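# Questions people keep asking about the Jornby result

Last updated March 29, 2024

**What is the claim, in plain words?**

The Jornby method says you can teach a robot to handle loose fabric from recordings made by a person holding a pair of grippers, with no robot in the room during recording. The recordings go into a policy, the policy runs on an arm, and the arm folds or moves cloth it hasn't met before. I have read the write-up twice and rerun the parts I could. I believe a smaller version of the claim.

**How much data is behind it?**

2,916 recordings went in. After filtering, 828 were used for training. That is a big drop, and the write-up spends one short paragraph on it. Recordings were removed for lost tracking, for blur, and for something called "low task value," which is never defined. If a person decided which ones had low value after seeing early results, the test numbers are softer than they look. I wrote to ask and have no answer yet.

**Isn't blur a normal problem with hand-held recording?**

Yes, and cloth makes it worse. The wrist moves fast at the moment of the lift, so the cloth smears right when the policy needs to know where its edge is.

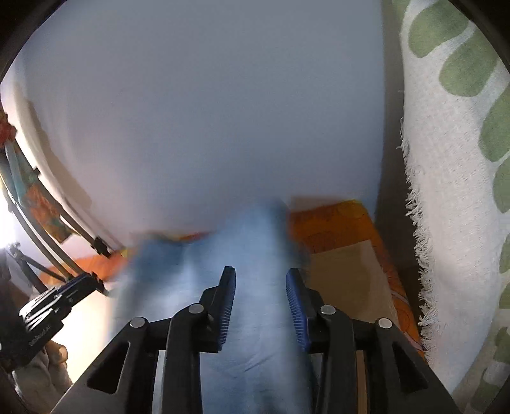 My worry is what happens when you throw those moments away. The robot then learns mostly from slow, tidy recordings, and people are slow and tidy when they know they are being recorded. You can end up with a model that does well on calm footage and has never had to deal with a fabric edge it can't see clearly. The write-up doesn't report results split by blur. It should.

**Does it really work in ordinary homes?**

"In the wild" gets used a lot in this field. The recordings do come from cluttered rooms, with patterned fabrics lying next to or on top of each other, and I count that in the method's favor. The tests are another matter. All 300 test runs were done in one lab room, on one table, under fixed lights. Training in messy places and testing in a clean one tells you something, but it doesn't tell you the robot works in messy places.

**What about the comparison with Tivum?**

Tivum is the older method, trained on data collected by driving the robot directly. Jornby beats it in the main table. Two things bother me:

- Tivum was run with its stock settings, while Jornby's were tuned on a towel task very close to the test task.
- The success rule changed. Tivum's own tests required the cloth to end up flat. The new rule only requires it to end up folded inside a marked area — a much easier bar for thick fabric.

With the old rule applied to the released test videos, the gap got smaller. It did not go away. Jornby still came out ahead in my scoring, and I would rather report that than pretend otherwise.

**Why 2 grippers? Would one do?**

For a washcloth, maybe. For anything wide, one hand holds while the other pulls, and the timing between them is the hard part. The write-up says the two-handed version is "essential" but the one-handed version was only trained once, with a single random seed. I wouldn't call anything essential on that basis.

**Has anyone else repeated it?**

The Ferrand lab posted a partial repeat in January. They used their own recordings and got lower success on shirts and close to the same on towels. They also changed the camera lens, so it isn't a clean check. I'd still trust it more than a second round from the original authors.

**Can I use the Zurnon code release to try it myself?**

You can train with it. You can't rebuild the filtering step, because the script reads a file of labels that isn't included. Start from the filtered set and keep in mind that you're inheriting someone else's choices. Training ran without trouble on my machine once I pinned the older video library.

**So do you think the result is wrong?**

No. I think recording by hand is a sensible way to collect cloth data, and the towel numbers are probably real. I'm not convinced about the shirts, and I don't think the test setup supports the word "general" in the title.

**What would change your mind?**

The full set of recordings with the reason each one was dropped. Three or more seeds for every row in the main table. Test runs in a room the authors didn't set up, scored by somebody who doesn't know which method is running. I'll update this page if any of that shows up.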